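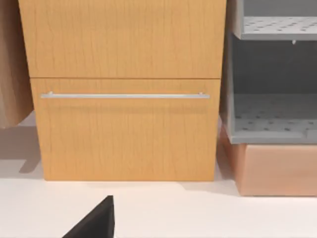

Home | Guides | Kitchen & Storage | Care | Contact

Section 7: Oiling the Fronts

This is our favorite part of the whole guide! A thin coat of oil wakes up bare wood like nothing else, and a beginner can get a lovely result in one afternoon. These steps are for unfinished solid wood or real veneer. Painted or lacquered fronts need only the wipe-down in Section 4.

You will need: Tevico Clear Oil, two lint-free cloths, 240-grit paper, a soft brush, gloves.

1. Open the windows. The room should stay above 60 degrees until the oil has cured.
2. Sand lightly, always along the grain. On veneer, three or four easy passes are plenty.
3. Brush off the dust, then wipe with a dry cloth. Get into the seams too (dust loves to hide there).
4. Put a little oil on the second cloth and rub it in, top to bottom. Go thin! You can always add more.
5. Wait 20 minutes, then wipe off everything still sitting on the surface.
6. Leave overnight and repeat steps 4 and 5.
7. Let the fronts cure for 48 hours before you clean them or lean anything against them.

CAUTION: Oily cloths can heat up and catch fire by themselves. Lay them flat outdoors to dry, away from anything that burns. Never ball them up or drop them in the trash while damp.

Note: Sticky patches mean too much oil was left on. Rub them with a cloth barely damp with fresh oil, then buff dry.

Note: Test the color on a hidden edge first. Natalie Dunmore in our workshop tries every new batch on the back of a drawer front, and pale woods can warm up more than you'd expect.

Next: Section 8, Adjusting the Runners

14 comments | 31 shares

© Plamano Workshop Guides | Contact us | Back to top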